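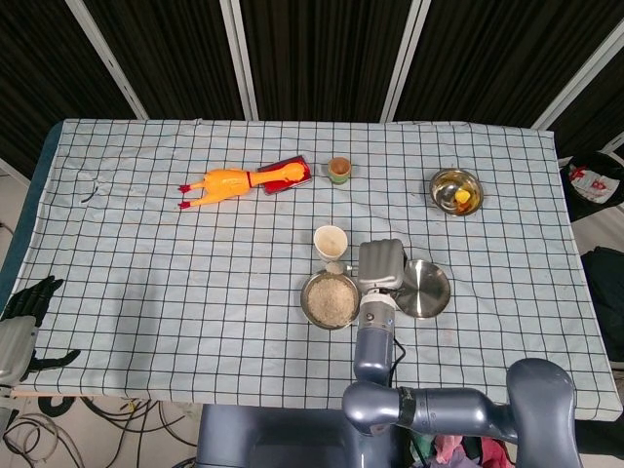
Pre-run check, scoop policy, Bretulside cell. 10/02/2024, M. Golestani. Method is the Tresent one, 200 demos, no retraining between blocks. Grain bowl heaped to the rim, so spill counts will run high – note it on the sheet. Cloth has creases on the left, flatten before block 2 or the grid lines throw off the pose check.

E-stop, both sides: OK
Wrist flange bolts: OK, re-torqued
Arm cable clear at elbow: OK, watch it on long reaches
Left hand parked: OK
Floor cables: NOT OK. Loops near the base, tape down before anyone walks round
Speed limit set: OK
Log disk space: OK, run 1942 saved
Gripper fingers wiped: not done

Comments: 3 scoops missed out of 11 in the last block, all low on the approach. Parviz thinks its the depth offset, I think the bowl shine. Sadeghi baseline still to be rerun with same objects. Dont change the lighting untill then.

Recheck: P. Naseri, after cables.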